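Hand-held gripper drops tracking when I reach across – anyone else?

Posted in Robot Data & Teleop Help, 30/09/2020

gileck_lab

We have two Prorkar hand-held grippers with the marker cubes on top, running through Maven for recording. For the last few sessions the left one has been losing its position partway through a take. The software keeps logging, the jaw opening still reads fine, but the pose either freezes or jumps sideways and comes back. When we play the file to the arm it tries to follow the jump. On Monday that ended with the arm hitting the table edge hard enough to trip the force limit, so I have stopped all playback for now.

Both units are on the same firmware. The right one is clean. Of 236 takes, 49 have at least one jump, every one of them on the left. The log gives error 695 each time, and the manual only says "pose source interrupted".

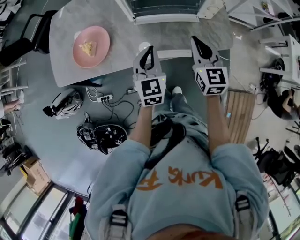

Things I have tried: swapping the cables, swapping the USB ports, restarting Maven between takes, and calibrating again from scratch. The green light stays on the whole time, so I don't think it is losing power. It seems worse when the operator reaches across the body or turns the wrist inward. It also happens sometimes when standing still, which is the part I can't explain.

Is this a known fault with the cube, or something in our setup? I would like to know before I send it back to Bautista, as the last return took until the following November.

tin_roof

Had the same thing. Sent ours back, they replaced it, no problems after that. Check your warranty.

offset_eight

I would hold off on the return. Error 695 on ours came up whenever the tracker couldn't get a good read of the markers, and the green light told us nothing about that. It only means the unit has power.

Reaching across fits with a sleeve or the other gripper getting between the cube and the camera. The standing still part sounds more like a cable. Swapping it end for end won't help if the new one hangs the same way and pulls on the plug when the arm moves.

What I would do, in this order:

Turn the arm off at the switch and leave it off. Pausing playback is not enough.

Swap the two grippers between hands, change their left and right settings in Maven, and record 8 short takes. If the jumps stay on the left side, it is your room or the way the cable runs. If they follow the gripper, it is the unit.

Wipe the marker faces with a dry cloth and look for lifted corners. A corner that has peeled a little can flip the pose.

Tape each cable to the grip with a bit of slack before the plug.

Also set a maximum step between poses on the playback side. Ours refuses any file with a jump over the limit, so a bad take never reaches the arm. You want that on even after you find the cause.

gileck_lab

Thanks. Swapped hands this morning and the jumps stayed on the left, so it isn't the gripper. I have taped the cable and will record more tomorrow. Step limit is on. Arm is still switched off.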